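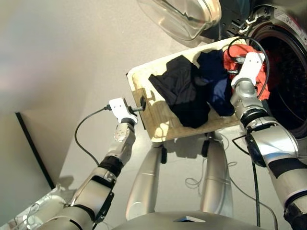
Corunitz touring rig: progress report to Sadeghi
2026-10-03

Work completed this period

Four of the nine ceiling trusses have been load tested and passed. The Pototo lighting desk now runs the full cue list from a single operator position. Three moving heads were returned to Bumomon with faulty tilt motors; replacements are on order.

Outstanding

Video panel frames are three weeks behind schedule. The revised hinge drawing awaits approval. Spending remains within the agreed budget. Full rehearsal is still planned for March.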